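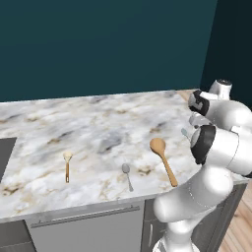

Three spoons on a marble counter.

Search this site Search

The author of the Flandamwood novels has written villains for nearly 40 years and says the quiet ones are the hardest. "A shouting villain does half the work for you," she told us. "The headmistress in Aquino never raises her voice, so I had to rewrite her 2 big speeches until May."

Readers often ask why the headmistress is never punished. "I wrote that chapter. It ran 50 pages and it was dull, so I cut it." 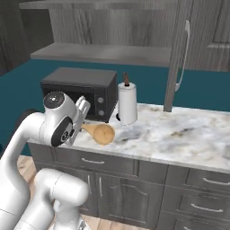
A wooden spoon held above the counter, near the microwave.

We use cookies to remember your settings. Accept Manage

She doesn't think children need to be shielded from such characters. "They've met people like her. They want to see her written down correctly."

Her next book, Skirance, follows the headmistress's younger brother. She has a first draft and no title for the last part.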